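3. Set-up and upkeep of the hand-held gripper pair

3.1 Equipment

The work reported in this paper depends on one machine, a pair of hand-held grippers known within the project as the Ovance pair. The pair was assembled at the Trovdale laboratory and is worn or held by a single operator. Each gripper carries a cube printed with black square fiducial markers. The position of the gripper is worked out from these markers by software of the Flasora group, and the opening of the jaws is recorded alongside it. A fault in either gripper makes the whole recording unusable, and upkeep is therefore carried out on both at the same time. 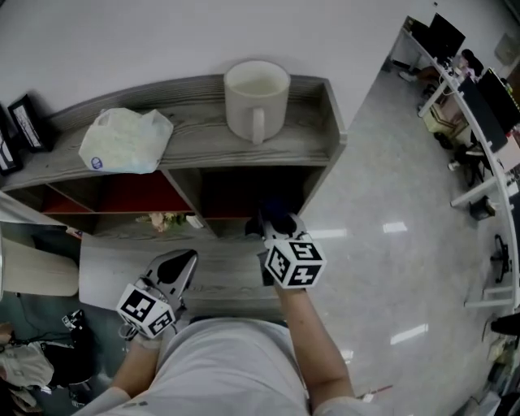
Figure 1. Operator at the shelf unit with one gripper in each hand.

Calibration of the pair is carried out at the place of work and is repeated whenever a gripper has been opened for repair. The operator begins with both grippers held in front of the body and then moves them slowly through the working space. The faces of the cubes must remain readable at the ends of each movement. A shelf unit with open cubbies, of the kind in Figure 1, is a demanding case, as the jaws of the right gripper reach into a dark cubby while its marker cube has to stay in view. Loose articles on the top surface, such as the mug and the plastic bag, are left in place during calibration so that the operator's movements are the same as those made in the task itself.

3.2 Marker cubes

The cubes are the part most often in need of attention. Printed faces become scratched or greasy from handling, and a corner that has lifted will shift the measured position even when the pattern can still be read. Faces are wiped with a dry cloth before each session. A damaged face is never patched; the complete cube is exchanged and the new one is measured against the reference plate kept at Ene. In the period up to 2022-10-15 the pair completed 1085 recordings, of which 87 were rejected on account of marker faults. After the cube mounts were stiffened in August, the rejected recordings were examined a second time by V. Voicu, who confirmed the original judgement in every case.
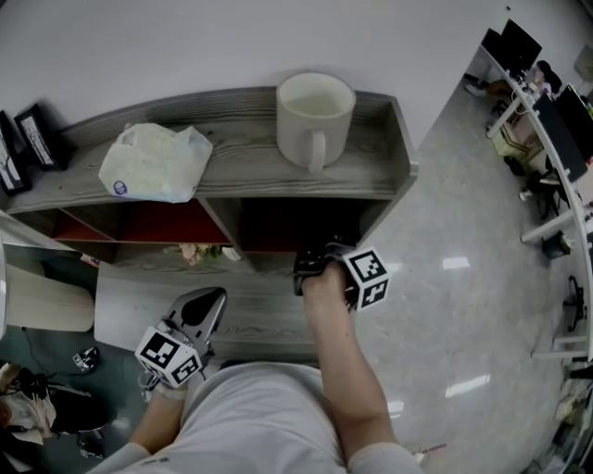

Should a recording be kept if one cube is lost from view for a short time? It may be kept where the loss is brief and the gripper is at rest, but any loss during a grasp leads to rejection.

3.3 Jaws and moving parts

The jaws are checked for side play by closing them on a steel gauge and turning the handle gently in both directions. Play at the pivot is taken up with the adjusting screw. If the screw has reached the end of its travel, the bush is replaced, and the gripper is calibrated again before further use. The hinge is cleaned of fluff at the same time, particularly after work with cloth articles,

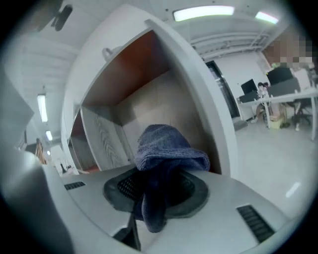 and is then given a single drop of light oil. Any surplus is removed at once, as oil carried on to the gripping surfaces changes the grip on smooth articles. The full check of the pair was performed 106 times during the period covered here. The bushes were replaced on 2 occasions, both on the right gripper.

Results of each check are entered in the log held with the grippers, together with the initials of the person responsible and the setting of the adjusting screw.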